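About us

Veton Workshop
Home | About us | What we build | Open evenings | Contact

Who we are

Veton is a small company which lives inside a shared workshop. We started as four people with keys to the same building and one good drill. Today we have 34 members who build robots and other automatic machines for home use, and a little office upstairs where the paperwork is done. The company pays the rent and buys the materials. The members bring their hands and their evenings.

My name is Edith Villca and I write these pages. English is my third language, so please excuse me if a sentence walks a little strangely. I came to the workshop to repair a sewing machine and I stayed for the motors.

What we do

Our main work is the two-arm table. It is a closed bench with light walls on three sides, and two arms are mounted at the front, one on the left and one on the right. We call this bench the Boludance. The first one was built in a garage in January, with the door open for the light, and it was very cold work. The one we use now is the third. We kept the wooden top, we changed the frame to aluminum, and we moved the cables to the outside of the arms, where a person can reach them without taking everything apart. They are purple because that roll was on sale.

The purpose of the Boludance is to practice with ordinary things from the house. Metal blocks are easy to hold and they always have the same shape. A bag is different. It folds, it slides, and the zipper pulls the fabric in a direction you did not plan. For this reason soft things receive most of our time at present, and the dishes stay on the table as neighbors that the arms must respect.

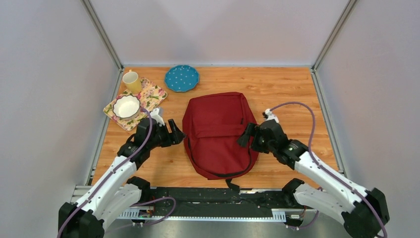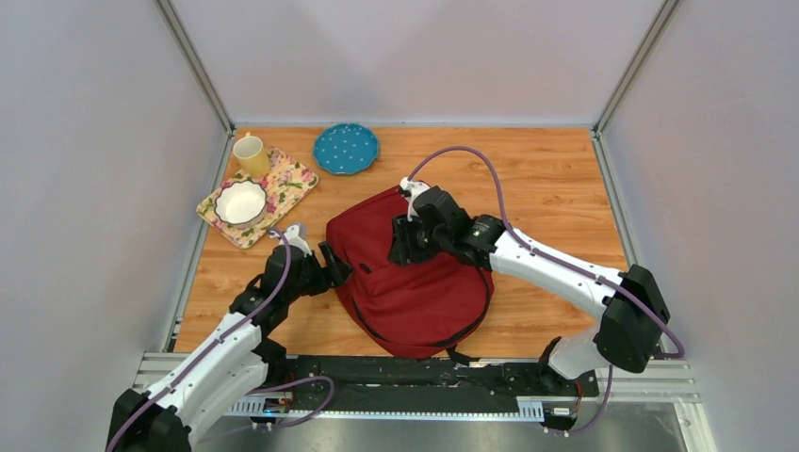

The dark red backpack on the Boludance, with both arms at work.

How we work

Each project has one person who is responsible for it and one person who asks questions. The second job is harder than it sounds. Before any arm moves, the two of them write on paper what should happen, in simple words, for example "take the top of the bag and keep it flat". After the test they write what happened in fact. These papers are kept in folders by the door. There are 329 of them now, and a new member is invited to read any of them, also the bad ones.

We prefer parts that can be repaired. If a joint becomes loose, we open it on the same evening – a loose joint is never left for the next group. Our gripper fingers are changed often and the old ones go in a box marked Plollden, which was the name of our first robot. It could only push a cup, but we were very proud.

Where to find us

The workshop is on the ground floor of the old Chávez building, through the yard and then the green door. The bell does not work well, so knock strongly. In winter we light the stove one hour before opening, and the back room needs longer than that to be comfortable.

Becoming a member

The cost is 80 for three months, and this includes the tools, the coffee and a shelf with your name. You do not need to know programming. Several of our best builders came from carpentry and from tailoring, and they see things about wood and cloth that the rest of us miss. We ask every new member to spend 10 evenings with an existing project before starting their own.

Children are welcome together with an adult. Long hair must be tied – also for the adults.

Contact

Write to us with the form on the Contact page. I answer the messages myself, usually after dinner, in English or Spanish.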